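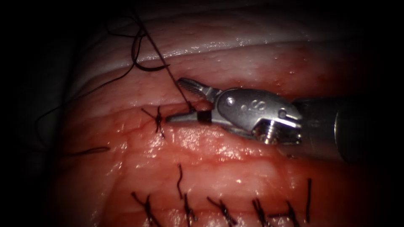 Tunent Suturing Demonstrations
Progress report for the second funding period, prepared for the Zadine program office
Submitted by the Otell project team, February

1. Status

Work in this period covered collection of teleoperated suturing demonstrations, revision of the labeling scheme, and a first round of policy training. Collection is on plan. Labeling is behind plan by two weeks. Training started on schedule with a reduced set of episodes. No change to the overall budget is requested.

2. Collection

All demonstrations are recorded by an operator at the console, who drives the instruments through the master handles while the system logs joint positions, tool poses, jaw angles, pedal events and endoscopic video. An episode starts when the needle is first grasped and ends when both tails of the knot have been cut. Camera motion is locked out for the length of an episode.

The team logged 78 complete episodes of simple interrupted sutures on tissue. Another 17 were started and dropped, mainly for thread breakage or for a needle lost outside the field of view. Dropped episodes are kept in storage with their own flag. We expect them to be useful later as recovery data, but they are not in the training set.

Operators now follow a written sequence: grasp the needle behind its midpoint, set the angle, enter, drive, hand over, extract, pull through, tie, cut. In the first period each operator worked in a personal style, and the learned policy averaged between styles at the handover, with poor results. The written sequence does not fix speed or hand path. It fixes order and which instrument does what.

Tissue is used for more than one row where its condition allows. Finished rows stay in view during later episodes, so the video contains old knots and cut tails near the active seam. This makes thread segmentation harder — the labeler has to separate the live strand from tails left by earlier work — but it is closer to the intended use than a clean field.
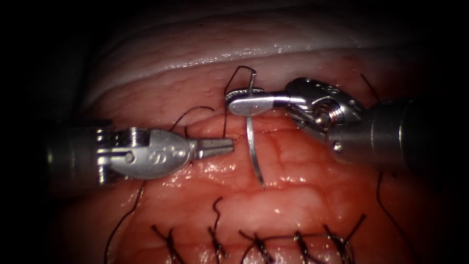 Figure 1. Needle held in the right instrument at the open seam, left instrument closed. Completed knots along the lower row.

3. Labeling

The phase labels were cut down after a review of disagreement between annotators. "Adjust" and "regrasp" were being used for the same motion and have been merged. The boundary between entry and drive is now set from video, at the first visible contact of the needle point with tissue, and no longer from tool speed.

Needle pose labels remain the main cost. The needle is often partly hidden by the jaws or buried in tissue, and highlights on wet surfaces and on the metal wrist defeat the edge-based tracker. The Jin labeling tool now lets an annotator fit an arc to whatever part of the needle can be seen and carry that fit forward until the next correction. This takes up to 19 minutes per episode, which accounts for the delay stated in section 1.

4. Training

An imitation policy was trained on the labeled episodes available at the time. It takes the endoscopic image and current tool poses and returns short sequences of relative tool motion. Relative motion was chosen over absolute position after the setup joints were found to drift between sessions.

Needle pickup and approach to the seam are repeatable on the bench. Handover is not. The usual fault is early release by the driving instrument before the receiving jaws have closed. Knot tying has been trained only as a separate segment and has not been joined to the rest of the sequence. During every autonomous run an operator stays at the console with the pedal armed and can take back control at any point.

5. Issues

Jaw angle readings under load do not match actual jaw opening. The error comes from cable stretch and differs between instruments. A per-instrument correction table is in place, but it has to be rebuilt after each instrument change, and two early sessions were logged without one. Those sessions have been relabeled by hand from video.

Clock offset between the video and kinematic streams was found in part of the first-period data. The affected files have been corrected and reissued under the same names with a new version tag. Partners holding older copies should replace them.

6. Next period

— Clear the labeling backlog and freeze the phase definitions.
— Collect handover-only demonstrations, with starts taken from states where the policy has failed.
— Record operator takeovers during autonomous runs and add them to the training set as corrections.
— Join the tying segment to the main sequence on the bench.

The data dictionary and the revised operator sequence are attached as separate files. The corrected first-period files are on the shared Tunent drive.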